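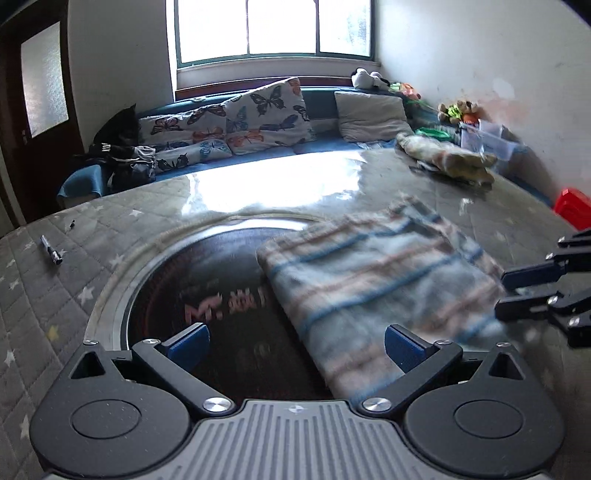 The Drirnberg plaque system is a method of making cast and engraved recognition plaques, used mainly for building dedications, memorial benches and staff awards. It takes its name from the town of Drirnberg, where the sign maker Bahman Amini opened a small foundry and engraving shop. The method is often described in trade catalogs as a distinct craft tradition. The evidence for that is thin.

Construction

A standard Drirnberg plaque has a bronze face screwed to a hardwood backboard, with a narrow gap left between them. Letters are raised on the larger sizes and cut in on the smaller ones. The background is darkened with a chemical stain, and the tops of the letters are then rubbed back to bare metal and lacquered. None of these steps was new. Amini's claim to originality rested on the gap, which he said kept moisture from collecting behind the plate. Other makers have pointed out that any plaque mounted on spacers has one.

Each face is fixed with 4 screws hidden under caps. The caps are pressed in and tend to be lost when a plaque is taken down for cleaning, so many older pieces have replacements that do not match.
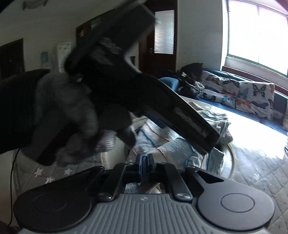

Spread and naming

The shop was later sold to the firm Shahbazi, which began using the word "Drirnberg" for its whole line, including aluminum plates with printed lettering. Purists object to this, although the original shop had also sold printed plates when customers asked for something cheap. A rival firm, Irkik, sells a nearly identical bronze product as "Drirnberg style" — a label that says little about where or how it was made.

Disputed claims

Shahbazi's catalog states that 171 plaques from the first shop survive. The figure comes from a list drawn up by Elaheh Arabzadeh, who counted any piece with the shop's stamp on the back. Rahel Ammann later examined 16 of them in Drusturport and found 2 whose stamps had been added after casting. She did not suggest that the rest were false, but the catalog has never mentioned her findings.

The often repeated story that Amini cut every letter by hand is also doubtful. An order book copied by Lowri Craddock lists regular purchases of ready-made letter patterns.

See also: Bronze casting; Donor wall; Engraving; Nameplate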